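Re: [skadport-history] How the Valente blocks got their street names
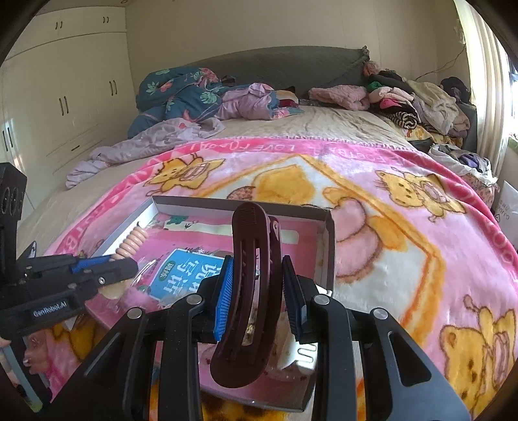

Hi everyone,

Matilde Esteves wrote on Monday:

> Does anyone know if Valente was laid out all at once or in pieces?
> My parents bought on Endow Street when the hill behind it was still
> bean fields, and I remember the sidewalks just stopping at the corner.
> The city website says "planned community" and leaves it at that.
> Also, why is the numbering so odd on the east side?

Matilde, I love this question, and your memory of the sidewalks is a great clue! It was built in pieces. The first plan had 3 villages strung along the creek, with Valente in the middle, and each one was supposed to get its own school, park and little row of shops. Only Valente got all of them. The lower village got the park and the shops (the old bakery building is what's left of those), and the upper one sat as graded dirt for years before anybody poured a driveway.

Your corner was the edge of the first phase. I went through the tract maps at the Skadport library last week and there's a lovely fat pencil line right across Endow Street, with "1000 homes" written on the valley side. The hill side was meant to have another 1000, but the slope was steeper than the surveyors had figured, so the lots got bigger and the count came down.

As for the numbering, the east side was first drawn as part of Tustness, and the houses kept Tustness numbers after the boundary moved. That's why you go from 67 straight into four digits when you cross the creek. Mail carriers must have had a time with it!

What I still can't find is who picked the street names. Endow is such a strange one. There's an Endow Ranch on an older road map, a good ways north, and I'd dearly like to know if it's the same family. If anyone has a sales brochure from the early days in a drawer somewhere, please, please bring it to the September meeting. I'll have the tract map copies with me, and they unfold to the size of a dining table, so come early if you want elbow room.

Matilde, do you remember which side the bean stand was on?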